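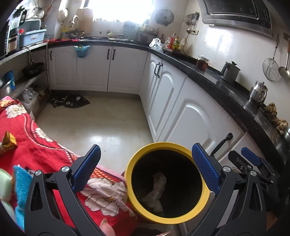 Waste bin, kitchen end.

Jilis House Residents' Association
Minutes of the October meeting, held in the ground floor lounge, 6.30 pm

Present: Paula Mihăilă (chair), Domnica Anghel, Analyn Agbayani, Stela Tudose (minutes)
Apologies: Maricica Bucur

1. Minutes of the last meeting
Agreed, with one correction: under item 4, "Haner" should read "Stoica". Stoica holds the lift contract.

2. Refuse and recycling
The new collection timetable was noted. General waste now goes out every second week – food waste remains weekly. DA reported that bags left beside the chute on the second floor had been torn again. Flats are to be reminded that the chute takes tied bags only, up to 44 litres. Glass is to be carried down.
AA asked whether tissues and paper towels may go in the paper bin. PM confirmed that they may not; they are general waste.
Action: ST to reword the notice by the chute.

3. Bin store
Two quotations received for a replacement door. Rotovis: 1,451, including closer and lock. Haner: lower, but excluding removal of the old frame. The meeting preferred Rotovis, subject to written confirmation of the lead time. DA asked for her view to be recorded that the existing door could be rehung.
Action: PM to write to Rotovis.

4. Lift
Out of service twice since the last meeting. Stoica attributes both faults to the door sensor on the third floor. Part on order. No charge expected under the contract.

5. Heating
Start date unchanged. Radiators in the stairwell will be bled beforehand. Flats 7 and 12 have yet to return the access form.
Action: AA to deliver second copies.

6. Accounts
MB's written report was taken as read. Some 80 per cent of service charges have been received. A refund of 112 is due from the window cleaners and has been requested.

7. Any other business
Bicycles in the rear passage to be labelled by the end of the month – unlabelled ones will be moved to the store.

Meeting closed at 7.40 pm. Next meeting in the same room, time to be confirmed by ST.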